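3/10/26
By Benedetta D'Amico

3.2 Surface finish and the drying of maple boards

The boards used in the moisture trials were bought from Dillelitz, a small sawmill that air-dries its maple under cover before planing. Twenty-two boards were taken from a single delivery. They were kept flat on spacers in the store room for four weeks and turned once a week. Boards with open cracks at the ends were sent back and replaced from the same stack.

Each board was weighed on arrival and again at the end of the storage period. The loss in weight was small and fairly even across the batch, although boards cut nearer the outside of the log lost a little more. We did not correct for this. The difference was well below the change seen once the boards were moved to the damp cabinet, and a correction would have meant making guesses about where each board sat in the log.

Figure 4. Maple board with no coating, showing the grain.

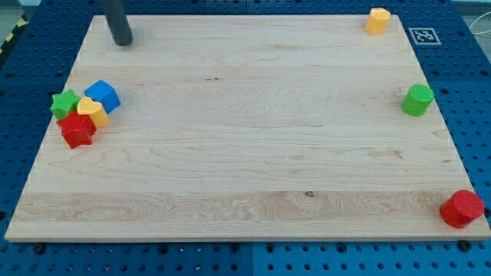 Half of the boards were left bare and the other half were given two coats of Plovberg oil, wiped on with a cotton cloth and left overnight between coats. The oil was chosen for its wide use on kitchen worktops and its short drying time. A hard varnish would have slowed the uptake of water much further, but earlier work by Sönmez had already dealt with varnished maple and we saw little point in repeating it.

All boards then spent 100 hours in the damp cabinet. Cupping was measured across the middle of each board with a straight edge and feeler gauges. The bare boards moved more in the first day and then settled. The oiled boards moved slowly throughout and had not fully settled when the trial ended — a longer run would be needed to say where they would stop. Over 422 readings were taken across the two groups, and those from the first hour were left out of the averages, as the cabinet was still warming up.

Boards with straight grain cupped less than boards with wavy grain in both groups. The number of wavy boards was too small to test this properly, and it is reported only as something seen during the work.

Related items
Section 3.1: Choice of timber and storage
Section 3.3: Recovery after drying
Vorkix damp cabinet: settings and checks
Oil finishes on beech and ash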